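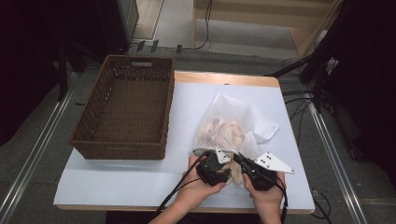

Mesh laundry bag

A mesh laundry bag, also called a wash bag, laundry net or lingerie bag, is an open-weave fabric pouch that holds clothes together while they are washed. Water and detergent pass freely through the holes, and the fabric keeps the contents from rubbing hard against the drum or tangling with the rest of the load. It is one of the simplest tools in the home and one of the most versatile, with close relatives in fishing, farming, shipping and sports.

The name covers two rather different objects. The small wash bag goes into the machine and is meant for a few delicate items. The large carrying bag holds a whole person's laundry and may or may not be washed along with it. Dormitories, ships and summer camps have long relied on the second kind, and many people meet it there for the first time.

History

Nets are far older than woven cloth in many parts of the world, and using a net to hold things under water is probably as old as the net itself. Fibers such as flax and wool were rinsed in streams in loose baskets or net sacks, and people washing clothes in rivers used the same trick for small pieces that might float away.

The net bag as a laundry product of its own belongs to the age of the commercial steam laundry. A large laundry took in clothes from many homes and had to give every sock back to its owner. Marking each piece with ink or a sewn tag was slow work. Putting one customer's small items into a numbered net, and washing the net whole, was wonderfully quick by comparison.

The town of Dorard, on the lower Varden, became a center of this trade. Its workshops had made cotton nets for river fishing, and when the catches fell they turned to laundry nets with hardly a change in their tools. The Plirnier works, the largest of them, employed 700 people at its height and sold nets in bundles of 100 to laundries, hospitals and hotels. The earliest Plirnier nets had no closure at all. They were pinned shut with a large brass safety pin stamped with a number, and these pins are now happily hunted by collectors. The town museum holds 2890 of them.

Cotton nets shrank, rotted if left damp and grew heavy in the water. Nylon and later polyester solved all three problems. As washing machines became common in homes, the net shrank in size too, and the small zippered bag appeared on store shelves beside the detergent.

Materials and construction

Most modern wash bags are made of polyester, which dries quickly and holds its shape. Nylon is softer and stretches more. Cotton mesh is still made and has a loyal following among people who want to avoid synthetic fabrics, though it takes longer to dry.

The mesh itself is usually warp-knitted, a method in which many yarns run lengthwise and loop sideways into their neighbors. The great strength of this structure is that it does not run: a cut yarn leaves a small hole and the holes around it stay put. Knitters can vary the openings widely on the same machine, from tiny pinholes to broad diamonds and hexagons.

Coarse mesh lets water move fast and suits sturdy items such as socks and towels. Fine mesh gives gentler handling and stops hooks, straps and thin laces from poking out. Some makers use both, with a fine inner layer and a coarse outer one. Bags for bras may have a foam or plastic frame that holds the bag away from the cups.

Seams take most of the strain. A well-made bag has its raw edges bound in tape, and the corners are often rounded so that small things do not wedge themselves into a point.

Closures

The zipper is the usual closure for small bags. Good ones have a little elastic garage at the end of the track, a sleeve that covers the slider so it cannot work its way open or scratch the drum.

Drawstrings are older and better suited to large bags. A cord runs through a channel at the mouth and is pulled tight, then knotted or held with a spring-loaded toggle. Braided cord is generally preferred over twisted cord for this purpose because it stays round and does not unwind at the ends. The two ends may be joined into a loop, which doubles as a handle or a hanger.

Less common closures include snaps, hook-and-loop tape and the oversized pin of the old commercial laundries. The Ammann closure, a flat rubber strap with a row of holes, was popular in hospital laundries for its speed — a worker could fasten it with one hand — but it grew brittle with repeated hot washing.
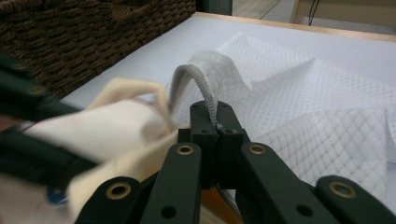 Use

A wash bag works best when it is loosely filled. Clothes need room to move against each other and let the water through, and a tightly stuffed bag comes out with dry creases and trapped soap. A bag filled to half its volume is a common rule. Similar colors go together, just as they would in an open load.

Several small bags usually wash better than one big one. A single heavy bag can gather on one side of the drum during the spin and set the whole machine shaking, especially when there is little else in the load.

Care labels should be followed for the bag as well as for the clothes. Many polyester bags are rated for washing at 60 degrees Celsius. High dryer heat can warp plastic zippers and melt the cord ends, so the bag is often taken out before drying.

Related objects

The produce bag, the onion sack and the diver's catch bag share the same warp-knitted mesh. Ball bags for soccer and volleyball teams use a thicker cord and much wider openings. On ships, net bags are hung from hooks so that their contents stay aired and in plain view.

A newer branch of the family is the fiber-catching bag, woven so finely that it holds back much of the lint shed by synthetic clothing. It is strictly speaking a filter, and it looks more like thin cloth than netting.

See also

Drawstring
Hamper
Tulle
Warp knitting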